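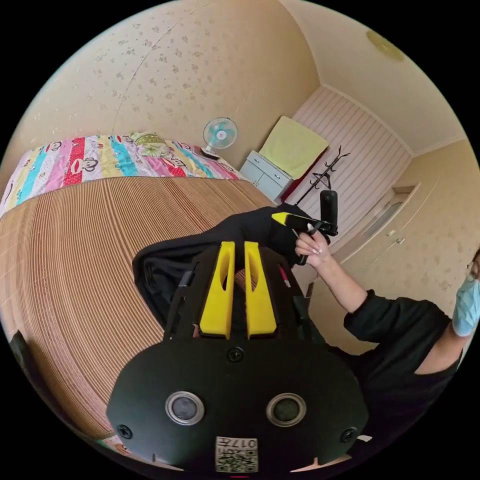
Der Greifer ist in der Werkstatt fertig geworden, ausprobiert wird er zu Hause am Bett. Auf der Werkbank ließ sich mit den Fingern alles halten, was hart ist und eine Kante hat: Schraubendreher, Filamentreste, Tassen. Kleidung ist etwas anderes. Die beiden gelben Platten mit dem Langloch sind vorn schmal genug, um unter eine Falte zu kommen, und die geflochtene Matte auf der Decke gibt kaum nach, wenn man von oben drückt. Auf der bloßen Steppdecke hatte ich beim ersten Versuch jedes Mal die Decke mit im Griff. Der Auslöser ist ebenfalls gelb gedruckt, vom selben Filament, das war keine gestalterische Entscheidung.

Zum Stand der Dinge: Das Projekt heißt bei uns weiterhin Padon. Gehäuse und Rahmen sind schwarz gedruckt, die Finger werden von oben eingesetzt und lassen sich einzeln tauschen. Ein Finger wiegt 33 Gramm. Die erste Version hatte kein Langloch, war schwerer und bog sich trotzdem, weil ich zu wenig Außenwände eingestellt hatte.

Die Idee mit den Schlitzen kam von Ľudovít Ševčík aus der Werkstatt Clarnthorpe. Er hat im Oktober auch die Federn besorgt, nachdem meine nach 200 Betätigungen lahm geworden waren. Mit den neuen bin ich bei 1.000 und merke keinen Unterschied. Der Rückweg des Auslösers ist jetzt etwas kürzer, daran gewöhnt man sich.

Was noch nicht gut ist:

Das Kabel. Es läuft außen am Rahmen entlang und bleibt am Ärmel hängen. Eine Führung mit zwei Clips ist gezeichnet, aber noch nicht gedruckt.

Das Gewicht. Mit Kameras und Kabel ist der Schwerpunkt zu weit hinten, nach einer halben Stunde spürt man das Handgelenk.

Der Spalt zwischen den Fingern. Dünner Stoff rutscht durch, dicker klemmt. Ich will innen eine Lage Silikon aufkleben.

Mit langen schwarzen Kleidungsstücken geht es zu zweit besser. Eine Person hält das Teil am Rand fest, die andere fasst es vorn, wo es über die Bettkante hängt. Dafür muss man sich absprechen, sonst ziehen beide gleichzeitig.

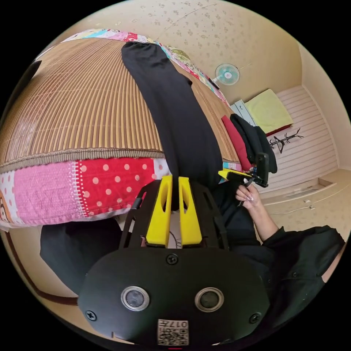 Nächste Schritte

Zuerst die Kabelführung, dann das Silikon. Den Griff will ich um ein paar Millimeter schmaler machen und die Schrauben tiefer versenken. Die Druckdateien lade ich hoch, sobald die Führung passt. Die Datei für die Finger liegt schon im Ordner, Version 4, bitte nicht die ältere nehmen, bei der stimmt die Bohrung nicht.

Wer Erfahrung mit Silikon auf PETG hat, kann gern einen Kommentar schreiben. Mein erster Kleber hat nicht gehalten.

Drucken | Per E-Mail senden
188 Mal geteilt
7 Kommentare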